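Eltden Pottery Studio
Frequently Asked Questions

Classes

Do I need any experience to take a class?

No. The beginner wheel class and the handbuilding class both start from nothing. If you have taken a class somewhere else, you can sign up for the intermediate class as long as you can center two pounds of clay and pull a cylinder without help. If you're not sure where you fit, email Afia Essien at the front desk and tell her what you have made before.

How long does a class run?

Six weeks, one evening a week. Each session is two and a half hours and the last 20 minutes are for cleanup. The handbuilding class meets on Tuesday. Days for the wheel classes change each term and are listed on the sign-up page.

What is included in the price?

Your first bag of clay, use of studio tools, studio glazes, and both firings for anything you make from that clay. It also includes open studio hours during the six weeks of your class. Extra clay is sold at the front desk. You can't bring clay from home, even if it's the same brand we use. We have had the wrong clay melt onto kiln shelves more than once and shelves are expensive.

What should I wear?

Old clothes and closed shoes. Clay washes out of most fabrics, but the red clay can leave a stain on white cotton. Long nails make throwing difficult. Take off rings and bracelets before you start and leave them at home if you can - the lost and found box already has several.

Can I make up a class I missed?

We don't run makeup sessions. You can come to open studio that week and work on your own, and a monitor will be able to answer short questions. If you miss two classes in a row, ask your teacher whether you can sit in on another section.

Can children attend?

Ages 14 and up can take the evening classes. Younger children can come to the family handbuilding workshop with an adult. The family workshop is offered in March and again in the fall.

Membership

What is the difference between a member and a student?

Students have access during their class term. Members pay by the month, get a shelf, and can use the studio any time it's open. Members also get one glaze shelf to share with a neighbor. Please don't move your neighbor's things to make more room for your own.

Is there a waiting list?

Usually. The studio has a fixed number of shelves and a new member can only start when one opens up. Nkrumah Kyei keeps the list. He will email you when your name comes up and hold the spot for five days. If you don't answer he goes to the next name, and you can ask to be put back at the bottom.

Can I sell what I make?

Yes, members can sell their work. You can't run a production line out of the studio. The limit is one full kiln load per member per month, and we ask that you talk to us ahead of time if you have a large order coming.

Can I pause my membership?

For up to three months in a year. You need to clear your shelf while you are paused so someone else can use it.

Clay and glazes

Which clays do you carry?

Three: a white stoneware, a speckled buff, and a red. All of them fire to cone 6. The speckled buff is a little rough on the hands but is forgiving for beginners. The red shrinks more than the other two, so lids and pots made from different clays will not fit each other.

Are the glazes food safe?

The studio glazes labeled with a green dot are meant for surfaces that touch food. The ones with a yellow dot are for the outside of a pot or for decorative work only. If you layer two green dot glazes, the result hasn't been tested, and we suggest keeping layers to the outside.

Can I bring my own glaze?

Members can use commercial cone 6 glazes. Show the jar to a monitor first and write the name of the glaze on your kiln ticket. You need to make a test tile before you put it on a finished piece. Low-fire glazes are not allowed in the cone 6 kiln, as they run off the pot.

Why did my glaze come out a different color from the sample tile?

Thickness is the most common cause. Three seconds in the bucket is right for most of our glazes, and a second dip can change the color completely. The Crabtree green goes nearly brown when it's thin. Other things that matter are the clay body, where the pot sat in the kiln, and whether the bucket was stirred to the bottom before you dipped. Stir for longer than you think you need to.

Can I get recycled clay for free?

Members can take reclaim from the barrel marked ready. It's a mix of the white and the buff, so the color varies from batch to batch. Wedge it well. If you take from the barrel regularly, please sign up for a turn on the pug mill.

Firing

How often do you fire?

A bisque kiln goes in whenever it's full, which during class terms means once a week or a little more often. Glaze firings are usually every ten days. We can't promise a date. If you need something for a birthday or a wedding, give us at least a month.

How dry does my pot have to be?

Bone dry. Hold the base against the inside of your wrist. If it feels cold there is still water in it and it should stay on the greenware shelf. Thick pieces can take two weeks or longer, and anything over half an inch thick should be hollowed out.

How big can a piece be?

The large kiln will take pieces up to 18 inches tall. Measure your work before it dries and ask Esi Adjei if it's close. Wide platters take up a whole shelf and there is an extra charge for them.

Do you fire work made at home?

We used to, but not at the moment. The kilns are full with class and member work.

What happens if my piece breaks in the kiln?

We put whatever is left on the pickup shelf with a note. There is no refund for firing. If another person's pot caused the damage we will tell you what happened, though we don't give out names. If your glaze ran onto a shelf there is a charge for grinding the shelf clean.

How long will you keep finished work?

Four weeks from the day it comes out of the kiln. After that it goes on the giveaway table. Please sign the bottom of each piece with your full last name or a mark that you have registered at the desk. Initials alone aren't enough, and we have three people who sign with a K.

Visiting

Where do I park?

There is free street parking after 6 p.m. on both sides of the street. The lot behind the building belongs to the print shop and they do tow. Bikes can be locked to the rail by the side door.

Is the studio accessible?

The front door and the main room are on one level. One wheel is set on a raised stand and can be used from a chair or standing. The glaze room has one step and we have a ramp for it. Let the desk know and it will be put down before you arrive.
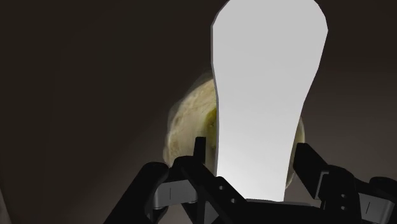 Who do I contact about something else?

Write to the front desk first. Questions about teaching go to Benedicta Ametepe, and billing goes to Ekua Kwofie. We answer most emails within two working days.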